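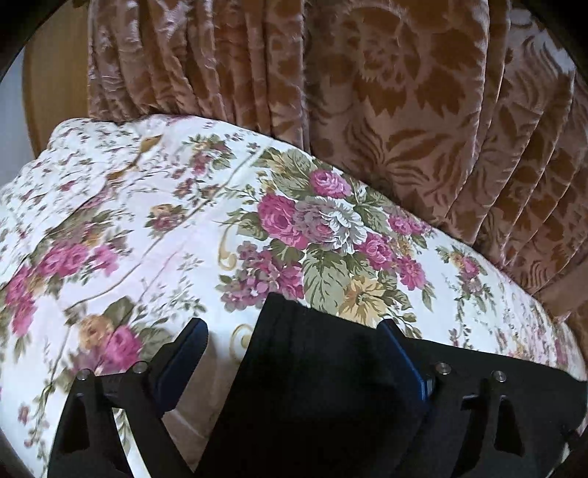

Page last changed: May

Bevska Upholstery Velvet, Botanical Range

Bevska is a cut-pile velvet with a raised plant pattern, sold by the running yard for seat covers, headboards and lined curtains. Stock colors are rust brown, moss and slate. Other colors are woven to order at the Ostgate mill.

Specifications
Article number: 953
Usable width: 43 inches
Pattern repeat: 20 inches, straight match
Pile: viscose
Ground: cotton and polyester
Minimum order: one yard

Cutting and sewing
Mark the pile direction on the back of every panel before cutting. All panels in one piece of furniture must run the same way – mixed panels will show as two different shades under side light. Add one full repeat per panel for matching. Baste seams by hand, or use a walking foot with a long stitch. Gathered sections need more width than the same section in plain cotton.

Care
Vacuum with a soft brush along the pile. Steam from the back only. Do not iron the face.

Backing
Use Clornitz black lining, article 761, for curtains. It is stocked in the same width and is cut on the same table, so both can ship together.

Samples
Swatches are mailed on Monday. Large cuttings showing a full repeat are lent against a deposit. Contact Halina Kaczmarczyk, trade desk, Ostgate.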